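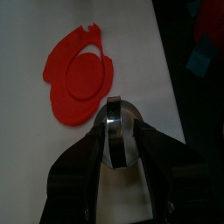
Stolley Film Nights began with a box of old video tapes and a shared love of stop-motion monsters, the sort that lumber across a model village and leave you wondering how long it all took. Kieran Haslam and Callum Furnival had grown up watching the same late-night creature features, and when they met again as grown-ups they found they could both still hum most of the theme tunes. Every one of those monsters started out as something as plain as a flat sheet of red-orange modelling clay on a white tabletop, all wavy edges with a round shape pressed into it, and we have never quite got over that. It still seems like magic to us, and we hope it always will!

These days we are a small film club and review site based in Stolley, with members as far off as Grurton (hello to all of you on the late bus). Our first screening was in October, in the upstairs room at the Baptista, with 30 chairs set out and a projector that hummed louder than the film. We showed a giant beetle picture that Callum swears is a masterpiece and Kieran swears is not, and the argument carried on down the stairs, out of the door and a good way along the High Street. It has never really been settled, and you are very welcome to join in on either side.

Since then the Baptista has given us a bigger room, which seats 80, and we have filled a good many evenings with haunted dolls, rubber bats, kindly ghosts and the odd musical. We run a family matinee as well, where nothing is scarier than a cross skeleton and the lights stay on low for anyone who prefers it. Tickets are £5, under-fives come in free, and there is always squash and a plate of something home-made.

Our newsletter is called Bimby, after the little clay goblin in the first short film we ever made together, and it now goes out to 2,000 readers. You will find reviews in it, long rambling letters (we do love a long letter, so please keep writing them), and a page where younger members tell us what they thought, which is usually the best thing in the issue.

If you would like to come along, suggest a film or lend us a tape you think we have missed, do drop us a line through the contact page. Kieran answers most of the messages and Callum answers the ones about beetles.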